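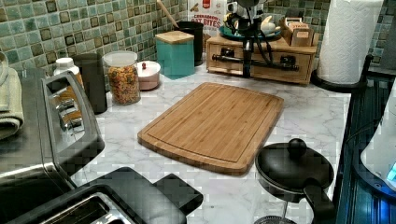 A bamboo cutting board and a lidded pot on the test counter, with the rest of the kitchen left where it was.

The sales sheet for the Zerkeo gripper says it will pick up "anything in the home." I have read that line, or one very close to it, on most of the hardware that has come through here, and I have stopped arguing with it. I just put the thing over a counter and count the misses.

This time there were two contenders. The Zerkeo is a two-finger parallel gripper with rubber pads and a price of $1475. The Lutness is a soft three-finger hand that costs more once you add the air supply, which the company sells separately and mentions late. Both went on the same arm, a Tallum, with the same controller, and each got 100 tries at a short list of kitchen jobs.

The cutting board was the job I cared about. A flat board on a flat counter gives a gripper almost nothing to hold. The Zerkeo got its lower finger under the rounded edge on 8 tries and skated along the top on the rest, until I let it push the board over the lip of the counter first. Then it did fine. Zerkeo's support desk called this "a normal strategy." Maybe so, but it isn't in the demo video. The Lutness hand tried to use the juice groove as a grip and kept peeling off.

Pot lids went better. A round knob is about the friendliest shape you can offer a robot, and both grippers lifted the lid nearly every time. I would not read much into that. Every company shows you a knob.

The long pot handle was another matter. The Lutness held it well enough to slide the pot a few inches, then sagged as soon as the weight came off the counter. The Zerkeo held on but let the pot swing, and I stopped those runs early.

Then there is the camera. We used a Surdu depth unit, and it did not like shiny things. Glossy black came back as a hole in the depth map, and brushed steel came back as noise. Marble with gray veins was no trouble. Moving one lamp changed the results on the pot more than changing the gripper did — a fact I'd like to see printed on somebody's box.

Both companies claim a success rate of 80 percent or better on "household objects." Neither would send me the list of objects. If I had to keep one, it would be the Zerkeo, mainly for the pads, which are cheap and swap out with a single screw. The Lutness goes back next week, along with its air supply and a hose fitting that started leaking on the second morning.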